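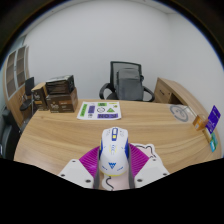 The mouse from the second desk, white with blue side panels and a yellow button under the scroll wheel.

Open day at Skollum, 16 Mar 2022

Skollum is a furniture and fit-out workshop out past the rail yards that makes desks for schools, libraries and small offices. They open the place to visitors once a year. I went because our library branch is replacing its study desks and I wanted to see a few with things on them before we put in an order. The catalogue shows everything bare.

Parking was on the gravel beside the loading dock. The front counter handed out a name sticker and a sheet with the floor plan on it. I got there a bit before the first tour and had a coffee from the urn, which was fine.

Frøydis Blomqvist took our group through. She has been in the finishing shop for 13 years and mostly talked about edges. The straight desks are simple enough, she said, but a curved front takes a lot more time because the edging has to follow the line without lifting. They had a rack of rejects where it had lifted, and we were allowed to pick at them. Once you know what to look for you see it at home as well. My kitchen bench has it.

The sanding area was switched off for the visit so we could walk through without earmuffs. Past that is the spray booth, seen through a window only. Then the packing bay, where the desks go out flat with the legs in a separate carton. I asked about replacement parts and was told they keep legs and brackets for older models but not tops, as the colours change between runs.

The last stop was the display room upstairs, and I spent most of my time there. The desks are set up the way people might really use them. One was laid out like a reception counter, one as a shared homework table, and the one I liked was a light wood-grain desk with a curved front. It had a white and pale pink mat on it, cut in a wavy outline with black cartoon lines, and the white mouse with the blue triangle logo on the palm rest. Toward the back was a sticker sheet in green, purple and black. It looked like a teenager's desk, and those are the people who fill our study room after school.

A few notes on that desk for the others at the branch:

The pale wood grain goes well with colour. The blue and yellow on the mouse and the pink of the mat all sat comfortably against it. Our current dark tops make the room look heavy by late afternoon.

The curve is good for getting in close, though you do lose a straight edge to push two desks together along the front. For the window wall that wouldn't matter. For the centre tables it would, so I would keep those straight.

A mat with an irregular outline is fun but we would not buy them for public use. Plain rectangular ones are easier to wipe and stack. I did think it made the desk look lived in, and if the teen group wanted to cut their own I wouldn't argue.

Mice wander off in libraries. One with this much colour on it would be easier to spot in a backpack than the plain black ones we have. I asked which make it was and the fellow upstairs didn't know, he only sells desks.

Elsa Haugen from the sales office went through prices with me afterwards. The model is called the Hovland and comes in two widths. The narrow one is $304 a desk and the wider one is more, depending on the legs. There is a discount on large orders but it starts well above what we need. Delivery to our side of town is extra and she will send that in writing. She said an order placed now would likely arrive in April.

There were a couple of other suppliers with tables in the foyer. Drutero had lamps, the clamp-on sort, and I took a brochure. Sornetti had chairs. I sat in two of them and the one with the mesh back was better, but the arms would hit the underside of the desk at our usual height. Worth measuring before anyone falls in love with it.

Lunch was sausage rolls and fruit. About 300 people came through last year according to the sign at the door, and this year felt busy by noon, so go early if you are thinking of it for next time. The stairs to the display room are steep. There is a goods lift and they will take you up in it if you ask at the counter.

I have the floor plan, the Drutero brochure and a sample of the light wood-grain finish in my tray at work. Please put the sample back when you've had a look, I need to return it with the order form.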